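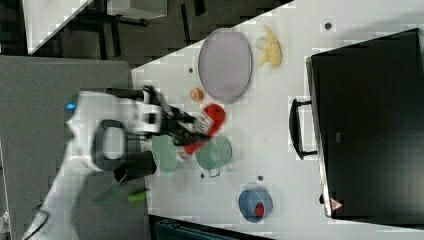
The can, in the gripper, on its side.

I promised in the last post that I would write up the relabeling thing once I had numbers, and now I have numbers, so there goes my excuse.

The short version: we stopped collecting new demonstrations for a while and went back over the 178 we already had. Yasaman Zamani's idea was to cut each one wherever the gripper opened or closed, then give every piece its own plain sentence. "Pick up the can." "Put the strawberry in the bowl." Before that, each episode carried one grand instruction such as "tidy the table", which I wrote, and which taught the policy mostly to wave.

Same network, same training time, new sentences. Over 37 trials on toy-kitchen setups, the old labels got the right object to the right place 3 times. The new ones managed it in nearly half. I spent two weeks of last February tuning a loss term for less than that, and Yasaman has been very gracious about not bringing it up more than daily. 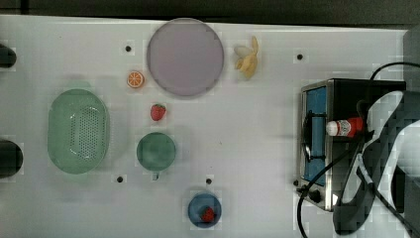
Overhead view, with the toaster oven on the right.

Things that still go badly: anything with two of the same object. Ask for "the strawberry" with one on the table and another in a bowl and the policy will pick a favorite, change its mind halfway, and settle for the air between them. Mitra Kermani thinks the sentences need to say where things are. I think she's right, and I also think I know who will be typing them.

Next up is the same trick on the Drormont episodes, which have longer tasks and worse handwriting – the notes were on paper. If the cuts land in sensible places there too, I'll post the splitting script.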